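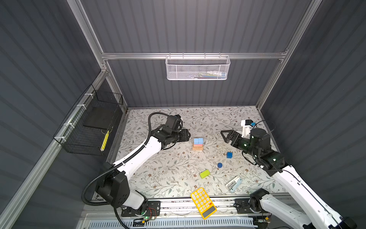
I very nearly didn't go to the open day at Tevum. It was chucking it down, the car park at Divham was full by ten and I'd already had one row with the ticket machine. So glad I stuck it out! Angharad James was showing people round in groups of 16, and she let us stay by the robots for a good 30 minutes (my favourite bit by miles).

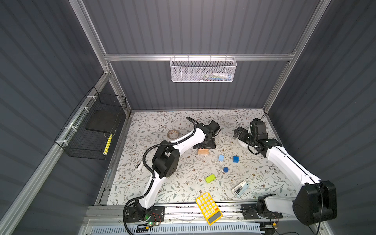 I'd pictured something huge, like you see in car factories, so the size of the thing threw me a bit. Angharad was lovely about my daft questions – I asked if the arms had names and they do, Gernel and Antal. What tickled me most was the stuff they had out on that flowery mat. A stapler, parcel tape, a yellow calculator... it could have been my desk at work, minus the mugs.

Tea was 50p and the lemon cake had gone by the time we got there. They're doing another one in October, and I've already put my name down.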